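Joelle Azar
@joelleazar · 6/7/22

Thread on moisture movement in wooden tabletops, and why most of the cracks I get asked about come from the way the top was fastened down.

Wood gains and loses water until it balances with the air around it. As it does, it changes size across the grain. Along the grain the change is small enough to ignore for furniture.

Across the grain you can't ignore it. A wide top in a flat-sawn board moves close to twice as much as the same top in quarter-sawn. Same species, same room, different cut.

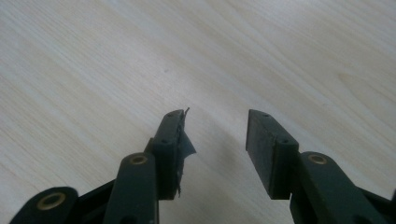
The force involved is large. If you glue or screw a solid top rigidly to an apron, the apron won't give. The top either cups or splits, usually along a glue line or at the end grain.

Fasteners that allow movement: figure-8 clips, wooden buttons in a slot, Z-clips, or plain screws in elongated holes. All of them work if the slot runs across the grain. I still see slots cut the wrong way.

Fix the top at the center line and let both edges float. Fix it at the front edge only if you want all the movement to show up at the back.

Finish slows moisture exchange. It doesn't stop it. Finish both faces with the same number of coats. A bare underside takes up water faster than a sealed upper face and the board cups.

Jad Yammine asked about my own numbers. I keep the shop in Irnville between 25 and 30 percent relative humidity in winter, and I let boards sit stickered for 29 days before I mill them. Milling is done in 2 passes with a rest between.

Raluca Ciobanu runs a wetter shop and gets flat tops too. Her boards go to houses near the coast. Match the shop to the room where the table will live.

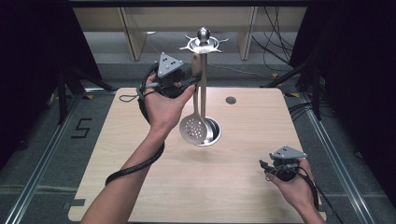 Does any of this apply to plywood or veneered board?

Much less. The crossed layers in plywood hold each other in place, so you can screw it down tight. Veneer on a stable core behaves the same way, provided both faces are veneered.

Breadboard ends: glue the middle few inches only, pin the outer tenons through elongated holes. The end will sit proud or shy of the top depending on the season. Leave it alone.

Measure the width of your top in May and again in winter, at the same spot, and write both figures on the underside in pencil.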